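Bruvunano Lake Marina Opens 14 Rental Cabins and Extends Fishing Dock

TOLMONT, 21 June 2020 — Bruvunano Lake Marina has opened 14 rental cabins on the north shore and finished work on a longer public fishing dock, the marina said. Both are open to guests now. The cabins are within walking distance of the boat ramp, the bait shop and the fish cleaning station.

The new dock runs 547 feet along the shore and out past the old swimming buoys, where the lake bottom drops into the creek channel. Anglers without a boat have asked for access to that channel for years. The old dock stopped well short of it and reached only shallow water, which was good for bluegill in spring and not much else once the weather warmed up. The new one ends over deep water and has railings on both sides, rod holders set into the top rail, and lower rail sections for children and for people who fish from a wheelchair.

The dock is open from first light until 10 p.m. Cabin guests may use it at no charge. Day visitors pay at the bait shop or drop an envelope in the box at the head of the ramp. A state fishing license is required where state rules call for one, and all size and creel limits apply. Cast nets are allowed on the east side only. Swimming and diving from the dock are not allowed.

Brush piles were sunk along the outer section in February, while the lake was drawn down. Their locations are marked with green tags on the rail. The marina expects crappie to hold on them through fall and will add more brush during the next drawdown if the water level allows it.

The cabins come in two sizes. The smaller ones sleep four and have one bedroom and a pair of bunks in the hall. The larger ones sleep eight and have two bedrooms and a loft. Every cabin has a full kitchen, a covered porch with a rod rack, and an outdoor outlet for charging trolling motor batteries. Each one has parking for a truck and trailer, so guests do not need to unhitch or leave a boat in the overflow lot. 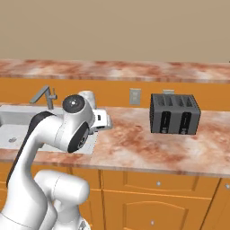 Kitchen view with marbled countertop and sink.

Fish may not be cleaned inside the cabins. The cleaning station beside the boat ramp has running water, lights and a covered disposal bin, and it stays open all night. Guests may keep bagged fillets in the cabin freezer. Extra ice is sold at the bait shop, and block ice can be set aside in advance for groups going out for the whole day.

Building was carried out by Vergara, a general contractor based in Tolmont, which also rebuilt the marina's gas dock. Skevow supplied the floating sections and the anchoring system. The older dock was fixed to posts and had to be closed whenever the lake rose above the walkway. The floating sections move up and down with the water, and the marina expects to keep the new dock open through most high-water periods. It will still close during lightning and in high wind. A red flag at the ramp means the dock is closed.

"People drive a long way to fish here, and many of them were sleeping in town and getting up at three in the morning to make the ramp," the marina said in a statement. "Now they can walk down. We also wanted a good place to fish for families who don't own a boat, and the dock gives them that."

Guided trips leave from the same ramp. The marina works with independent licensed guides who run morning and afternoon trips for striped bass, hybrid bass and catfish. Morning trips leave at 6 a.m. in summer. Rods, tackle and bait are included, and the guide will clean the catch at the end of the trip. Guests should bring a hat, sunscreen, drinks and a cooler for the ride home. Children are welcome on all trips, and life jackets in children's sizes are kept on board. Guides do not keep fish beyond the legal limit, and they may move a trip to another part of the lake if the wind makes open water rough.

Cabin guests who book a guided trip for the same stay can have both put on one bill. A trip canceled by the guide for weather can be moved to another date or refunded in full. Cabin bookings can be changed up to 14 days before arrival. After that, the first night is not refunded.

There is a 2-night minimum for cabin stays from May through September. Check-in is at 3 p.m. and check-out is at 11 a.m. Guests arriving after the office closes will find their key in the lockbox by the office door, with the code sent the day before. Dogs are allowed in the smaller cabins for a fee and must be leashed on the dock and around the ramp. Generators are not permitted in the cabin area.

The marina has 671 acres of shoreline and woods under lease on the north side of the lake. Most of it will stay as it is. A walking trail runs from the cabins to a rocky point that is popular with bank anglers in spring, when white bass move toward the creek. The trail is dirt and can be muddy after rain. No further cabins are planned for this year.

Boat slips and the launch ramp remain open to the public on the same terms as before. Annual ramp passes already bought are still good and also cover parking in the new gravel lot above the bait shop. The old lot will be used for trailers only. Drivers should follow the one-way signs when leaving the ramp, as the exit road has moved to the far side of the cabins.

The bait shop carries live minnows, shad when available, night crawlers, and a selection of jigs and slabs. It opens at 5 a.m. every day through the end of summer. Fishing reports are posted on the board by the shop door each morning, with water temperature and lake level.

About Bruvunano Lake Marina

Bruvunano Lake Marina is a family-owned marina near Tolmont offering boat slips, a public launch ramp, cabin rentals, guided fishing trips, fuel and bait. Cabin and guide reservations can be made at the marina office or by phone during office hours. Group rates are available for clubs and tournaments that reserve four or more cabins.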